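About Us
The Portela After-School Robotics Club

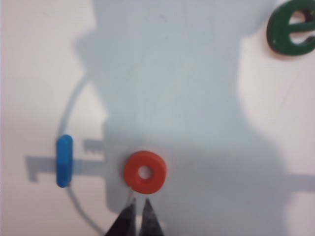 Sorting practice with the gripper: the red ring, the blue piece and a green letter e.

Welcome, and thank you for stopping by our page! We are a club for middle and high school students in Portela who like building things, taking them apart again, and arguing (in a friendly way) about the best way to pick up something very small with something very clumsy. We meet every Tuesday at 4:15 in the back half of the old sewing room, which still has the best light in the building, and we go until 6:00 or until the last ride home shows up.

How we got started

The club began with Marlene Coutinho, who teaches eighth grade math and who had a kit arm sitting in a box under her desk for most of a school year. A few students asked what was in the box, the box got opened, and by spring there were enough of them staying late that the office asked us to pick a name for the sign-up sheet. We have since grown to 2 teams, one for beginners and one for students who have been through a full season, and we try very hard to keep the two mixed up together at the same tables, since the older students are often better at explaining things than the grown-ups are.

What we do

Our big project is the one we call Plusteteo. The name came out of a long afternoon of suggestions on the whiteboard, parts of which got erased by accident, and what was left seemed as good as anything. Plusteteo is a sorting task. Small shapes and letters are set out on a white surface, and the arm has to find the right one, close its fingertips on it and carry it to where it belongs. It sounds easy until you try it! A ring can be picked up by its rim or by its hole, a rounded piece likes to roll, and letters have all sorts of corners to catch on. Then there are shadows, which have taught our programmers more patience than any of us expected. An arm with a light behind it will happily throw a shadow across the very thing it is trying to see, and a color that looked bright red to the program a minute ago may look like something else entirely.

So a good deal of our time goes into practice runs, and into writing down what happened on each one. Last season the students logged 756 tries in the club notebook, good and bad, with notes in the margins in every color of pen. New members are always handed the notebook first. Some of them read it cover to cover, and some of them go straight for the drawings, and both are fine with us.

The Irnitz Meet

Each spring we travel to the Irnitz Meet, a friendly one-day competition for school clubs in our part of the state. Teams score points for each piece placed correctly, and there is a short talk with the judges where students explain how their program makes its choices. Our older team came home last time with 313 points, our best so far, and our beginners finished with 153 in their very first year, which had them cheering all the way back on the bus (and had the driver cheering too, by the end).

Joining us

You do not need to know how to code, solder or do anything else before you come. We have had students join who only wanted to paint the tables' scoreboards, and we were glad to have them. There is no fee for the regular meetings. Families do help with lunch money and a share of the bus for the Irnitz trip, and if that is hard this year, please just have a quiet word with Ms. Coutinho.

Our computers and spare parts come to us through Jesov, a repair shop a few blocks from school, and we are very grateful for every drawer of odds and ends they send over.

Sign-up sheets are in the main office and outside Room 12. You are also welcome to drop in on any meeting and watch for a while before you decide. Come in by the side door, as the front one is locked after 4:00.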